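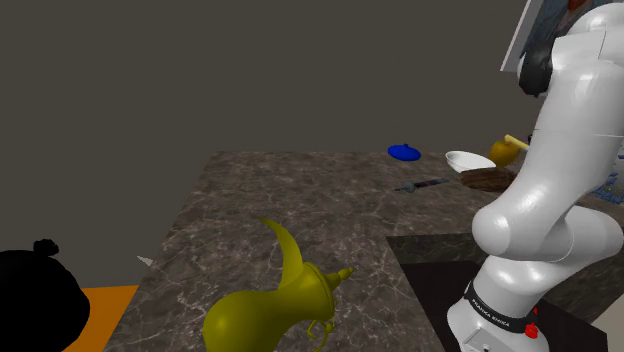
So why would a robot arm let go of something it's already holding? Most of the time it still thinks it has it. The fingers closed, the number looked right, and the software moved on to the next step.

I spent a February chasing exactly this at Otholm, where we run our kitchen-counter tasks in simulation before any real hardware gets near them. Our drop count for the knife task was 17 in 280 runs, which sounds fine until you remember it's a knife! The fault came in with a grip check we'd borrowed from our Hikow project. It looked only at how far apart the fingers were, and a thin handle held crooked passes that test just as well as one held properly. Then the wrist turns and away it goes.

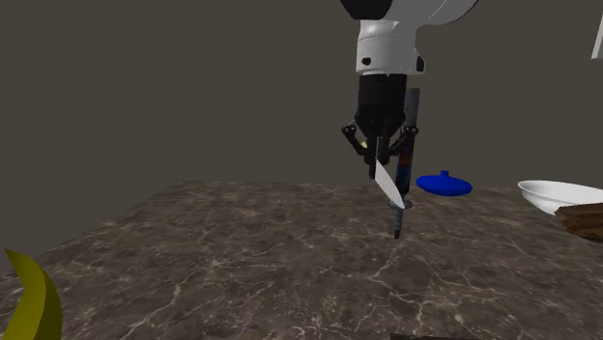 Duygu Oral wanted the whole task pulled until the check was rewritten, and she told me the finger gap should never have been trusted with anything sharp. I argued for a slower wrist (I was on a deadline, okay?). We tried my way for 12 days – the drops got rarer and kept coming. Her version looks for slip after the lift and stops the arm dead if the handle shifts more than 3 millimeters. It's slower and it nags. The knife task is still off the list for the real arm.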